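Jet, or something like it

January 2021

A subscriber wrote in to ask whether we would cover Whitby-style jet, and whether the "Victorian mourning bead" she had bought online for a good deal of money was worth what she paid. We have been putting this one off. Jet is a subject on which sellers say a lot and show very little, and most of what gets repeated about it in shop listings was copied from some other shop listing.

Start with what is fairly solid. Jet is fossil wood, a close cousin of coal, formed when driftwood sank into seabed mud and was pressed for a very long time. It is light in the hand, takes a high polish, and can be cut with simple tools. People have been carving it since prehistoric times, and the Romans liked it for pins, bangles and small pendants. In the 19th century it became the thing to wear when in mourning, helped along by Queen Victoria's long years in black, and the workshops on the Yorkshire coast did very well out of grief for a few decades before fashion moved on.

So far, so good. After that it gets murky.

Demand for black jewelry in those years was much bigger than the supply of good jet, and the trade filled the gap with anything dark enough. There was black glass, sold as "French jet" whether or not it had ever been near France. There was vulcanite, a hardened rubber that goes brownish with age and light. There was bog oak from Ireland, horn dyed black, and pressed compounds of various kinds. All of these are old. Many are nicely made. Some of them are more interesting than a plain jet bead, if you ask me, but they are not jet, and a listing that says "jet style" or "mourning jet (French)" is telling you so in a quiet voice.

Sadia Khokhar, who keeps our reference tray, laid out 22 black beads for the June meeting and asked members to sort them by eye and by hand. The glass went quickly. It is cold against the lip and heavy for its size, and it chips in little curved shells around the drill hole. The rest was a mess. People who have been buying this material for years put vulcanite in the jet pile, and seven of the beads moved back and forth until we ran out of time. I was one of the people moving them. I would be careful with anyone who says they can always tell.

As for the home tests, here is my own view of them.

The streak test. Rub the piece on unglazed porcelain and jet should leave a brown mark. Vulcanite can leave a brown mark too, so the result rules out glass, which you had probably ruled out already by picking it up. It also leaves you with a scuffed bead.

The static test. Rub it on wool and see whether it lifts scraps of paper. Jet will sometimes do this. So will vulcanite and a great many plastics. I have seen this one offered as proof in a printed auction catalog and I still don't know what the author thought was being proved.

The hot needle. Jet is supposed to smell of coal and vulcanite of burnt rubber. That part is fair enough, and it does work on the two of them more often than not. It also burns a hole in an antique. Please don't do it to anything you don't own, and think hard before doing it to anything you do.

The seam. Look along the edges and the back with a good loupe. Vulcanite was molded, and molded pieces often show a line and very soft, repeated detail. Jet was carved, so you should find tool marks in the low places and small differences between one leaf and the next. This costs nothing and harms nothing, and it is the test I would spend my time on.

A few members have asked about Zunum, the online service that offers to identify black organics from photographs for a fee of 40 dollars. I have read its sample report three times. It talks about "trained visual comparison" without saying what the comparison was trained on, who checked the answers, or how often it is wrong. Given how our own tray went with the beads in people's hands, I find it hard to believe a photo does better. I would be glad to be shown the numbers. I wrote to ask for them and got a brochure.

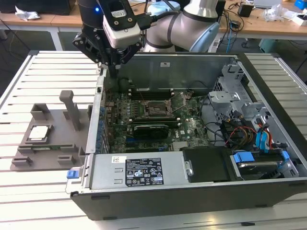 Kekeli Ankrah thinks I am being too hard on the photo people, and says that a cheap second opinion, even a shaky one, might at least stop a beginner from paying jet prices for molded rubber. Perhaps it would. My worry is the other case, where the beginner gets a report with a logo at the top saying "jet, high confidence" and then sells the bead on with the report attached. After two or three owners, the report is the provenance.

That goes for paper in general. Binta Danladi brought in a cross from the Lamthorpe house sale with a handwritten card calling it "finest hard jet, Mother's." It is a handsome thing with a mold seam running right down one side. The card is old and so is the cross, and I expect whoever wrote it believed every word.

For the subscriber with the bead: from the two photos you sent, I can't say. It has no visible seam and the hole looks clean, and that leaves several possibilities open. "Victorian" is a separate claim and nothing in the listing backs it up. Ask the seller in writing what the material is and how they know. If the answer is that it passed the static test, ask for your money back.

Infrared testing at a proper gem lab can separate most of these materials without damage, though for a single bead it may well cost more than the bead. If enough of you have doubtful pieces, Omolara Sani is willing to ask about a group rate. Send her a short note with the size of each piece and what it was sold to you as – the exact wording, please, including the brackets.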